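Karim Farah wants you to eat breakfast again

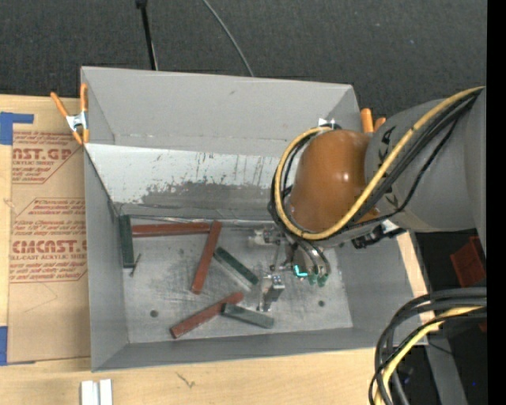 Red and green blocks in a gray bin on a wooden tabletop.

I've skipped breakfast for most of my adult life, so I was a little nervous calling up Karim Farah, the nutrition coach behind Dabbas. I figured I'd get a lecture. I got a laugh.

"Everybody confesses to me," he said. "It's like being a priest, but with oatmeal."

Karim started Dabbas in September, after years of coaching at a gym called Granska, where he says people kept asking him for meal plans and he kept wishing they'd ask about their mornings. His whole thing is regular meals for people who get to four in the afternoon running on coffee (hi, it's me) and then eat whatever is closest.

So what does he eat? Two eggs, toast, and a piece of fruit, nearly every day. "I'm boring before nine," he told me. "I save my personality for dinner."

I asked if I'd have to count anything, and he groaned. He used to log every bite in an app called Rirance and once spent a whole family wedding trying to work out the rice. "My aunt took my phone away. She was right!"

He does like a rough idea of size, though. For somebody like me, who can't face much food early on, he suggests starting with 300 calories or so, say yogurt with a handful of nuts, and sticking with it for two weeks before deciding anything. If you take medication or have diabetes, he wants you talking to your doctor first, and he was pretty firm on that.

He has 155 people signed up now, and the most common message he gets is from someone who missed a day and thinks they've blown it. "You missed a meal," he said. "Have the next one."

I tried the yogurt the morning after we talked. I ate it standing at the sink, which Karim says still counts, and I wasn't prowling around for crackers at eleven. He's working on a recipe booklet with Kastora, a small kitchen store near his place, and I've already asked him to put in something for people who hate eggs.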